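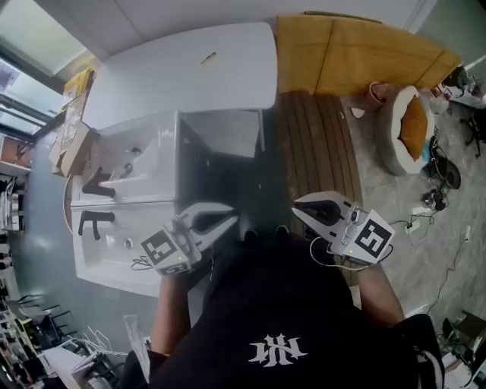

*Black T-shirt, bare forearms, a white gripper in each hand.*

**Ukcombe shared workshop, January walk-through**
Walked by: Shahla Kordestani
Started at the back door, went clockwise, finished at the front desk with cold feet.

Marks: [x] fine, [ ] needs work, [~] I want a second pair of eyes on it. I write long comments (you all know this), so skip to the to-do list at the bottom if you're in a hurry.

## Doors and ways out

- [x] **Front door opens fully from inside without a key.** Smooth as anything. Whoever planed the bottom edge, thank you!
- [ ] **Back door opens fully from inside.** It opens, but it drags for the last foot or so and I had to put my shoulder into it. I think the mat has crept under again. I pulled it back and it still caught, so the hinge may be sagging too.
- [x] **Exit signs lit.** Both of them.
- [ ] **Aisle to back door clear.** Somebody's bookcase is in glue-up right across it. It's a lovely bookcase! It needs to live somewhere else. The yellow lines on the floor mean nothing sits there overnight, even things with clamps on them.
- [x] **Outside steps salted.** The bucket was nearly full and the scoop was in it.

## Fire

- [x] **Extinguisher by the finishing room.** Needle in the green, pin in, tag signed.
- [~] **Extinguisher by the bandsaw.** Needle is in the green, but right at the low end of it. I tapped it like that would help. Please have the service people look when they come.
- [x] **Smoke alarms.** Tested every one with the broom handle. The one over the sink is very loud and I said a word.
- [ ] **Oily rag can.** Lid was propped open with a paint stirrer. I took the stirrer out. The can only does its job when the lid is down, so if the pedal is annoying you, tell me and I'll fix the pedal.
- [x] **Heater has three feet clear on all sides.** It does, and the tape on the floor is still there from last year.

## Electrical

- [x] **Panel reachable and labeled.** I could get to it without moving a thing, a first for me in this building. Breaker labels still match, apart from "radio," which now runs the coffee corner. I've relabeled it.
- [ ] **No extension cords used as permanent wiring.** Well... The orange one is back, running behind the lumber rack to the battery chargers. We need a proper outlet on that wall. Talebi Electric quoted us 400 dollars last fall and I think we should just say yes.
- [x] **Outlets near the sink trip when tested.** Pushed the button, it tripped, reset fine.
- [~] **Cord on the shop vac.** There's a stiff spot near the plug. No copper showing, no warm smell, but I don't love it. I tied a yellow tag on it.

## Machines

- [x] **Table saw guard and riving knife fitted.** Yes, and the push sticks were hanging where they belong.
- [x] **Emergency stops.** Pressed every one with the machine running and everything quit right away.
- [ ] **Drill press.** The chuck key was left in the chuck. Come on, people. I've put it back on its chain, and if I find it in there again I'm going to start wearing it around my neck.
- [x] **Bandsaw tires and tracking.** Ran it for a couple of minutes, blade stayed put.
- [~] **Alelow dust collector.** It pulls fine at the planer and feels weak at the sander. I emptied the bag (yuck) and it got a little better. Could be a blast gate left half open someplace, I ran out of patience before I found it.

## Storage and lifting

- [x] **Shelf load signs in place.** The long rack still says 300 pounds per shelf and I can read it from across the room.
- [ ] **Heavy stuff low, light stuff high.** The vise somebody donated is on the TOP shelf. I left it there, it's too heavy for me to bring down alone. Two people and the short ladder, please.
- [x] **Ladders.** Feet good, spreaders lock, no cracks I could find. The Plerkusham one is stiff but sound.
- [ ] **Sheet goods strapped.** One strap was hanging loose. Strapped it back, then noticed the buckle slips. Needs a new buckle.

## First aid and housekeeping

- [x] **Eyewash bottles in date.** Good through next winter.
- [ ] **First aid box.** Out of the medium bandages again, and down to one roll of tape. There were also 2 cough drops in it, I have questions.
- [x] **Safety glasses bin.** Plenty, and somebody had washed them!
- [~] **Floor.** We've got 815 square feet and I swept maybe half while I was walking. There's a slick patch by the planer where wax got dropped. I scrubbed it and would like someone to walk over it in their regular shoes and tell me if it still feels slippery.
- [x] **Emergency numbers posted by the phone.** Current, and in a big enough font for me.

## To do, most urgent first

1. Move the bookcase out of the back aisle. Today, please.
2. Fix the back door so it opens without a shove.
3. Get the vise down.
4. Say yes to the new outlet and retire the orange cord.
5. Service check on the bandsaw extinguisher.
6. Bandages, tape, one strap buckle.
7. Track down the weak suction at the sander.
8. Retest the shop vac cord, or replace it. I'd replace it.

I'll be in Saturday morning with the door hinge stuff if anybody wants to hold the other end. Initial next to anything you finish and leave this sheet on the clipboard, not in your apron pocket.

S.K.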